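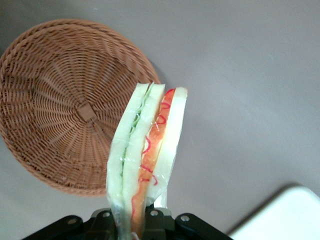

Search this guide Enter keyword Search

4. Setting out wrapped sandwiches

This section covers the round wicker baskets and the wrapped sandwiches that go in them. Hot items are in section 5. Drinks are in section 6.

Read section 2 (Handwashing and gloves) before you start. Everything in this section can be done by one person, though orders over 80 sandwiches go faster with two.

4.1 What you need

Turkano round baskets, shallow
Paper liners, 175 mm
Clear film on the wall dispenser (2,000 sheets to a box)
Date labels and a marker
Two clean cloths, one damp and one dry
Order sheet, form 403

NOTE: The deep Turkano baskets are for bread rolls. Sandwiches stacked in a deep basket get squashed at the bottom, and guests dig through them to find the one they want.

4.2 Checking the baskets

1. Take the baskets off the shelf and separate them. Lift by the rim, with both hands if several are stuck together. Do not pull on the weave.
2. Turn each basket over and tap the base. Crumbs collect where the weaving starts in the centre.
3. Run a gloved finger around the rim and across the inside. Set aside any basket with a broken or lifting strand.
4. Wipe the inside with the damp cloth, then the dry one. Wipe in the direction of the weave.
5. Leave the baskets upside down on the rack until they are fully dry.

CAUTION: Do not put wicker baskets in the dishwasher or leave them to soak. The base warps and the basket will rock on the table. Baskets that have been soaked are charged to the site.

NOTE: Small loose ends on the outside can be trimmed with kitchen scissors. Loose ends on the inside cannot. Tag the basket and send it back with the next Sullow delivery.

4.3 Wrapping

Skip to 4.4 if your sandwiches arrive wrapped.

1. Cut the sandwich in half once with the long serrated knife. Wipe the blade between fillings.
2. Lay one sheet of film flat on the bench and smooth out the corners.
3. Place one half in the middle of the sheet with the cut edge facing you.
4. Bring the film across the cut edge first and pull it snug. There should be one layer only over the filling, with no folds, so that guests can see what they are picking up.
5. Fold the remaining film behind and tuck the ends under the crust side.
6. Press the seam closed. If it springs open, use a fresh sheet.
7. Put the date label over the seam. Write the filling and the use-by time on it.

CAUTION: Change gloves and wipe down the bench before moving from a filling with nuts, egg or seafood to one without. Wrap the plain and vegetarian fillings first wherever the order allows.

NOTE: Soft fillings such as egg or tuna hold together better if the halves are chilled before wrapping. Grilled vegetables should be drained on paper towel first. Tomato goes in the middle of the sandwich, never against the bread.

4.4 Filling the basket

1. Put the basket where it will stay. A full basket can be carried, but the sandwiches slide.
2. Place one liner in the base. It should lie flat and stop short of the rim.
3. Stand the first sandwich near the far side of the basket, cut edge facing the guests.
4. Add the rest in front of it, each one leaning back on the one behind.
5. Keep to one filling per basket. If space is tight, two fillings may share a basket, one on each side, with a card for each.
6. Stop when the basket is comfortably full. Sandwiches should not rest on the rim.
7. Check that the labels are at the back and the cut edges are clear to see.

NOTE: Triangles stand up better than rectangles. If you have rectangles, lay the first one flat at the back and lean the others against it.

4.5 Placing baskets on the table

1. Wipe the table and let it dry. Wicker left on a wet surface can mark it.
2. Set baskets a hand's width in from the table edge, and leave a gap between them for serving cards.
3. Put vegetarian baskets at the end where guests will arrive.
4. Put the allergen card directly in front of its basket. Cards lying inside the basket get covered.
5. Keep baskets out of direct sun and away from the urn. Film fogs up quickly beside anything warm.

On Idura folding tables, keep baskets off the centre join. The join sits slightly proud and a round base will tip on it.

CAUTION: Baskets are for display only and do not keep food cold. Put out small amounts and refill from the fridge. Follow the time limits in section 3, and discard anything that has passed them, wrapped or not.

4.6 Refilling and clearing

1. Bring replacement sandwiches out on a tray.
2. Move what is left in the basket to the front and place the new ones behind. Check the use-by times as you go.
3. Remove any sandwich with torn or open film. It cannot be rewrapped.
4. When service ends, write the number left over on form 403, by filling.
5. Throw out the liners, then clean the baskets as in 4.2.
6. Stack baskets no more than six high in a dry cupboard – not on top of the fridge, where they dry out and split.

4.7 Replacements

Baskets and liners are ordered through the Khamphan stores list. Film is ordered separately, by the box. Allow a week for baskets and quote the diameter, as the small and medium sizes look much alike on the list. Questions about this section go to Rostislav Bednárik in site supplies.

Section last revised Monday, August 27, 2018. The liner size changed in this revision – use up old stock in the bread baskets.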